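4.3 Handing over the table at shift change

This section is for the people who worked at the packing tables in Lūse before the robot arm came. The arm now puts the hand tools back in their places. You decide which tools it may touch, and you stop it when something is wrong.

1. Press HOLD on the panel and wait until the lamp is yellow.
2. Wipe the wooden table top. Do not use oil or wax, the wrist camera does not like a shiny surface.
3. Lay the tools flat, with one hand width between them. Handles must not cross.
4. Check that the tool list on the panel shows program 361 (day) or 591 (evening).
5. Press RELEASE and step behind the yellow line. The arm starts after 60 seconds.

CAUTION: Never reach for a tool while the arm is above it, also when it stands still. Press HOLD first.

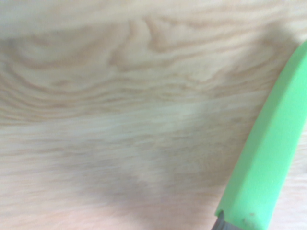
Note: In the first weeks many colleagues sorted the tools by themselves before the arm could begin. It is an old habit and there is no harm in it, but then the arm reports an empty cycle and the shift leader must confirm it by hand.

6. If the arm leaves a tool on the table, write it in the shift book. Two lines are enough. Gunārs Rebane reads the book every morning and corrects the program.

The time saved by the arm, about ten minutes per shift, belongs to the handover talk. It is not for extra packing. Questions about this rule go to Ojārs Vanags, Zellau office.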